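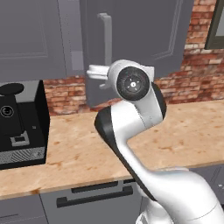
Finish for a light wood countertop next to a sink

Posted by Cremilda Quintana
I have a Drondholm countertop, solid wood, oiled once with Barkex in September. The strip behind the faucet is going gray and feels rough. Should I sand and re-oil, or switch to a hard varnish?

hobbs_lane
Sand and re-oil. Start at 120 grit, finish at 236 or whatever is closest in the store. Wipe on 4 thin coats, a day apart, and buff off the excess after 20 minutes. One coat was never enough near a sink. Gray that stays after sanding usually comes out with oxalic acid – rinse well and let it dry before oiling.

Kolář
Varnish lasts longer but can't be spot repaired. I'd stay with oil. Check the caulk too.

tmarsh
Mine is Zarari laminate so no idea, sorry.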